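3.2 Who hosts, and who brings the food

We asked 200 households in Cesness and Betine how they had spent their last family holiday gathering. Interviews were held in September, when most people could still recall the summer in some detail. Households that had stayed home alone were kept in the sample and answered a shorter set of questions.

Hosting was less fixed than we had expected. Older relatives often gave up the job once the meal moved outdoors, and a sister or an in-law with a bigger yard took it over. Several families had changed their plans late, usually over weather or a closed picnic ground. When that happened, the new host supplied the space and the guests supplied nearly all of the food.

Kerslake and Jaidee found the same split in their earlier work in Wei, with one difference. Their hosts almost always cooked the meat themselves. Ours did so only when they owned a large grill. Otherwise the meat came ready cooked, and the host handled drinks, ice and chairs.

Travel mattered too. Guests who drove up to 3 hours tended to bring desserts or paper goods, and those who lived nearby brought hot dishes. Leftovers went home with whoever had the shortest drive.

Games and small building projects for the children came up in many interviews, mostly in families with cousins of mixed ages. We coded these as shared activities whether or not an adult joined in. Wooden parts such as dowels fall under "craft materials" in our coding list (Figure 6).

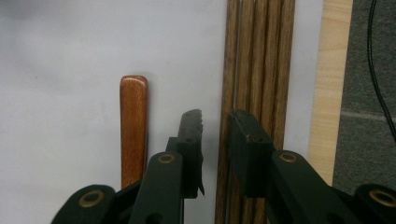
Figure 6. Wooden dowels standing side by side against a white panel, with a black two-fingered gripper.

3.3 Length of stay

Guests who had helped with the food stayed longer than those who had not. The gap was widest in Betine, where many gatherings ran on past dark.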